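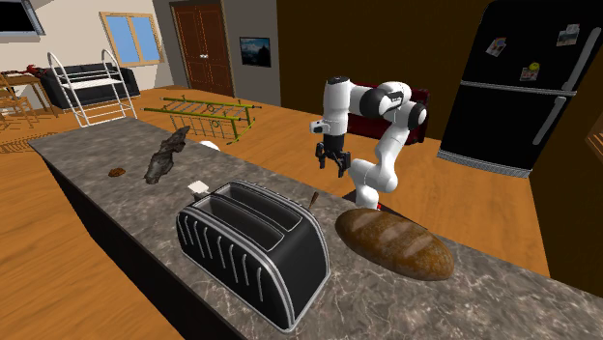
Cloltton is a software package of simulated household rooms for training and testing robot arms. It is developed by the company Nareo and was first released in September. The present version, 3, is dated 20/04/2025.

Contents

The package contains 538 room layouts and 1,729 household objects, among them toasters, bread and refrigerators. Most of the layouts are kitchens, often joined with a living area. The user selects a layout, places one arm behind or beside a counter, and gives it a task. The positions of the objects can be changed before every run.

Licences

Cloltton is sold with 2 licences, one for teaching and one for commercial use. The commercial licence includes support by e-mail. An additional module, Prieto, records the joint positions of the arm and is paid separately.

Development

The first layouts were drawn by Liv Sandberg and Ragnvald Viklund. Homa Taheri has been responsible for the object library since version 2.

Reception

In a review for the newsletter Cekus, Agnes Engström praised the variety of the rooms, but found the installation slow and the manual too short. She also wished for more kinds of grippers.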